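본문 바로가기 | 홈 | 정비일지 | 부품 | 전체글 | 로그인
검색어를 입력하세요 검색

Clarkside 정비노트
2020년 4월 30일

1/ 구형 수평대향 4기통 쿠페의 기계식 연료분사를 독립 스로틀 전자제어로 바꾸는 작업 기록. 엔진 본체는 순정 사양 그대로 두고 흡기와 연료, 점화만 손댄다.

2/ 스로틀 바디는 Indumine 제품. 보어는 실린더당 하나씩, 버터플라이 샤프트는 좌우 뱅크가 따로 돈다. 링키지 중앙의 벨크랭크에서 양쪽 로드 길이를 맞춘다.

3/ ECU는 Jaidee. 부하 기준은 Alpha-N으로 잡았다. 독립 스로틀은 저개도에서 매니폴드 압력 신호가 흔들려 스피드 덴시티로는 공회전 부근 셀이 안정되지 않는다.

4/ 인젝터 유량은 분당 379cc, 기준 연압 3bar. 공회전 분사시간이 짧아지는 구간이라 데드타임 보정표를 전압별로 다시 넣었다. 제조사 표는 저전압 쪽 값이 작게 들어가 있었다.

5/ 연료펌프는 트렁크 바닥 아래로 이설. 원래 위치는 배기관과 가까워 베이퍼록 이력이 있는 차다. 리턴 라인은 기존 금속관을 살리고 고무 구간만 신품으로 교체.

6/ 크랭크 각도는 60-2 트리거 휠로 읽는다. 센서 간극 0.8mm. 풀리 뒷면 런아웃이 커서 Gumaro Espinoza가 허브를 선반에 다시 물려 면을 잡았다. 이후 동기 상실 기록 없음.

7/ 점화는 웨이스티드 스파크. 배전기 자리에는 블랭크 플러그를 박고 O링 두 개로 막았다. 코일 드웰은 14V에서 3.2ms.

8/ 1차 맵은 도로에서 로깅, 2차는 다이노. 주행거리 300km, 로그 파일 76개. 이 가운데 수온 80도 미만 구간은 연료 보정 계산에서 제외했다.

9/ 다이노 최고 토크는 4,200rpm에서 나온다. 이전보다 고회전 쪽으로 옮겨갔고 2,500rpm 아래는 약간 손해. 흡기 트럼펫을 51mm 긴 것으로 바꾸면 일부 돌아올 것으로 계산되지만 엔진룸 덮개와 간섭이 있다.

10/ 냉간 시동은 아직 미완. 영상 5도에서 크랭킹이 거의 4초 걸린다. 프라임 펄스를 늘리면 플러그가 젖고, 줄이면 두 번 걸어야 한다. 후연소 보정보다 크랭킹 연료표를 먼저 볼 예정.

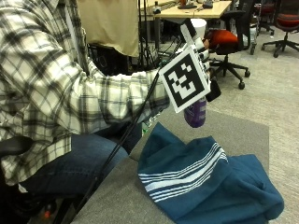
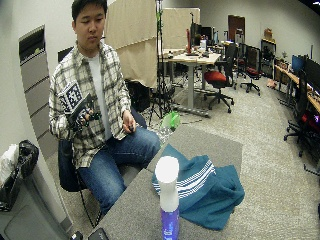
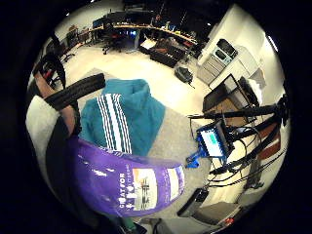
사진: Consuelo Villalobos

11/ 배기는 Pestis 스테인리스 집합관. 산소센서 보스 위치가 슬립조인트 바로 뒤라 공회전에서 외기가 빨려 들어가 희박하게 찍혔다. 보스를 하류로 옮겨 용접한 뒤 공회전 람다가 안정됐다.

12/ 스로틀 동기는 공기유량계로 실린더마다 맞춘다. 바이패스 나사를 전부 닫고 샤프트부터 맞춘 다음 나사를 연다. 순서를 바꾸면 개도 3% 부근에서 다시 틀어진다.

13/ 배선은 방화벽 관통부까지만 정리됨. 다음 타래는 8월, 냉간 시동표와 트럼펫 길이 비교. 맵 파일은 그때 같이 올린다.

최근 글
- 벨크랭크 부싱 유격 측정
- 공랭 엔진 헤드온도 센서 위치 비교
- 기계식 분사펌프 분해 전 확인할 것
- 트리거 휠 이빨 수와 분해능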